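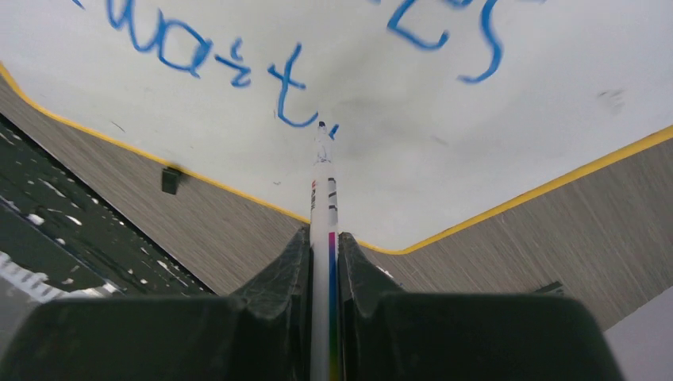
Handwriting is the nicest robot problem I know, and this month I finally got a result I want to tell everyone about. The idea came from a talk by Zdenka Leka, who argued that we train arms to copy the shape of a letter when we should be training them to copy the push. So I stopped feeding my policy neat pen paths and gave it the forces from my own hand instead, wobbles and all. The letters it works with are loose and uneven, like that "wait" in blue with the tall hooked "t", and I've grown very fond of them. A marker tip is tiny and a whiteboard is unforgiving. Press a hair too hard and you get a blob, too soft and the stroke skips.

Home | Projects | Notes | Reading | Contact

The method, in short. I recorded 204 demonstrations, each one a single short word, with the arm held loosely and guided by hand. The policy gets the wrist camera view and the last bit of force history, and it predicts the next little chunk of movement plus how hard to lean. That second output is the new part. My old version (I called it Tasberg, don't ask) only predicted position, and I tuned the stiffness by hand every time I swapped markers. Painful!

For the test I used 54 words that weren't in the training set. Omprakash Tomar marked them without knowing which version wrote which, and he is a harsh marker, no pun intended. He could read 36 of the words from the new policy on the first go. Tasberg managed 19 on the same list, so I did a small lap of the kitchen when he sent the sheet back.

What still goes wrong: the dot on the "i" tends to come out as a dash, and double letters drift apart. Anything after a long pen lift starts a bit low. I think the force history goes stale while the pen is in the air, and my next try is to clear it at every lift and see if the start points settle down. I'd also love to try a curved surface – Omprakash says I should fix the double letters first, and he's probably right.

The training code needs a tidy before I share it. Hoping for April.

7 comments | 36 shares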